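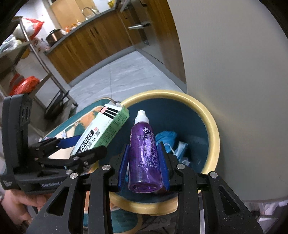
Anyone else's site getting the picking arms? What changed for you?
Last updated: September 22, 2022
Reading time: 4 min

marrowfat_jo
Right, I need to talk to people who aren't my husband about this. I pack household and toiletries at the Cernovano warehouse (nights mostly, been there since before the extension) and they've put two picking arms on our line. Bottles, boxes, pouches, anything small enough to get hold of. We were told in the spring that it would "free us up". I'd like to know what I've been freed up for, because at the moment I stand at the end of the belt sorting out whatever the arm didn't like and my feet hurt more than they did before!

Before this I walked. I moaned about the walking, I know I did, but I got round the whole floor and had a chat in every aisle. Now I've got one square of rubber mat. Is it like this everywhere or have we just been set up badly?

tenpenny_nails
Same kit, different site, I'm at Cullo. Sorry Jo but I think it's brilliant. My shoulder was wrecked from the top shelves and I haven't had to take a tablet for it in weeks. The arm does the dull stuff and I do the odd shapes. I go home with something left in me.

Ask for a stool, by the way. We've got them. You shouldn't be on a mat all night.

marrowfat_jo
A stool!! I asked and was told it's a trip hazard.

gusset
Tenpenny, how many of you were on that line before and how many now?

tenpenny_nails
Ten before. Six now. But two of them retired and the others went over to returns, so no one was pushed.

gusset
And when the retired ones would normally have been replaced, were they? That's how it's done. No redundancies, lovely headline, four fewer wages going into the town. I'm not having a go at you, I'm glad about your shoulder, I've got one the same.

Shahram Ghorbani
I use my own name on here so be gentle. I'm a line lead at Karimi and I was one of the people who asked for ours, so I suppose I'm the baddie. We do 1830 lines on a normal shift and we could not get the staff. I had agency people coming in who'd leave at the first break and never come back.

What I got wrong was the jobs left over. I thought about what the arm would do and hardly at all about what it'd leave behind. Squashy things, bottles with slippery sides, boxes where the lid pops open if you squeeze it. All of that landed on one person in one spot, and it was the most fiddly work in the building. We swap every hour now, and whoever's on exceptions has the say on stopping the belt. It took some arguing to get that second bit.

marrowfat_jo
Shahram that is EXACTLY it. It's all the awkward ones, one after another, with none of the easy ones in between to give your brain a rest. And we're not allowed to stop the belt, we have to call someone over. How did you get it agreed?

Shahram Ghorbani
Wrote down every stoppage for a fortnight, with how long we waited for someone to come and press the button. 540 minutes in total. I put that on one sheet of paper and the meeting was quite short.

pipkin77
Coming at this from the other end, I clean and reset the grippers at Esano. New job, didn't exist two years ago. I was a packer and I got a week's training and a bit more an hour. The pads pick up muck off the cardboard and then they start dropping things, so if your arm has gone clumsy, Jo, ask when the pads were last wiped. Ours were being left for days.

gusset
How much is "a bit more"?

pipkin77
Enough for petrol. I didn't say I was rich!

tenpenny_nails
I do miss the noise of people, I'll give Jo that. You'd hear someone singing two aisles over. Now it's whirr, clunk, whirr, clunk.

marrowfat_jo
We've got nearly 625 items a night coming off to my end, which I only know because the screen tells me in big green numbers. I've started a notebook like Shahram said. Did the first page last night and the longest wait was while the supervisor was having his sandwiches.

Gusset, are you in the union? Ours has a meeting in November and I've never been to one. Do I need to bring anything?

gusset
Yes. Bring the notebook. And ask about the stool again, in front of people this time.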